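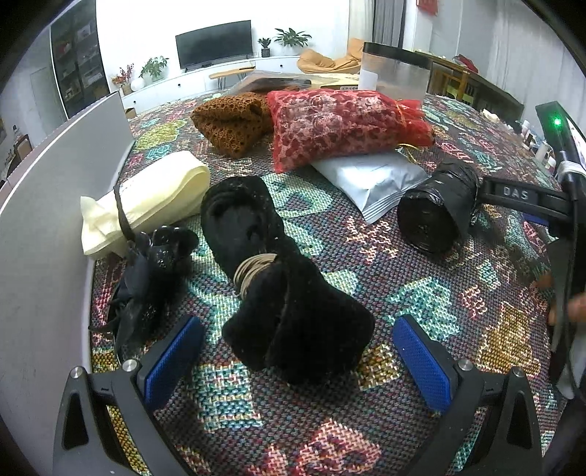

Slide 1: Patterned weave, dark ground, teal and pink motifs

Speaker notes: "Why We Fold Things Wrong", Brurwood Textile Evening, 17/02/2021

Leave the title slide up while people find chairs. Do not start until the tea urn has stopped making that noise.

Opening. Thank Keith Hoani for the introduction, whatever he says in it. Last time he told the room I was a weaver. I have never woven anything. I store cloth for a living, and the most exciting part of my week is usually acid-free tissue.

Ask for hands: who has a good tablecloth they're saving? Keep your hand up if you know where it is. Keep it up if you've looked at it since August. (Most hands go down here. Wait for the laugh. If there isn't one, move along briskly.)

Slide 2: The crease. A fold left in one place for years turns into a weak line. The fibers at the bend carry all the strain, dust settles in, and when somebody finally opens the thing for a wedding it splits straight down the middle. Tell the Donnelly story. Short version only. A linen cloth, 171 inches long, folded by a grandmother into a perfect square and kept under a set of encyclopedias. Beautifully flat. It came to me in strips.

Do not do the grandmother's voice. Jarrah Te Moana has asked me not to.

Slide 3: Rolling. Cardboard tube, wider than you think you need. Cover the tube first, with washed cotton or tissue, so the board never touches the cloth. Pile or embroidery goes on the outside. Roll with the warp, slowly, with a second person if you have one who can be trusted to pay attention. Tie with wide cotton tape. Rubber bands perish and stick, and I have spent whole afternoons picking them off with tweezers.

Demo: use the Gultari tube and the old curtain. NOT the good runner. Check that the tube is in the bag before leaving the house.

Slide 4: If you have to fold. Plenty of us live in apartments and own one closet. Fine. Pad every fold with a sausage of crumpled tissue, and refold along different lines twice a year. Put it on the calendar next to the smoke alarm batteries, which you also haven't done.

Slide 5: Light. Five minutes on this, no more, or I'll get onto window film and lose the back row. Main point: fading can't be washed out or reversed. If a cloth lives on a table in the sun, turn it around now and then so at least it fades evenly and looks deliberate.

Slide 6: Moths. Everybody's favorite. Cedar smells nice and does very little. Lavender smells nicer and does less. Vacuum the closet, corners included, and look at your wool. For a suspected problem: seal in a bag, squeeze the air out, freezer for 2 weeks, then let it come back to room temperature before you open the bag. Label it. Keith's wife thought hers was a brisket.

Questions. Someone will ask about Wallow storage boxes. Say they're fine if lined. Someone will ask what their cloth is worth. Say I don't do valuations, then say it again. Allow 3 questions before the raffle, and repeat each one into the microphone for the people by the kitchen door.

Handouts are on the chair by the exit. Get the tape measure back from Jarrah.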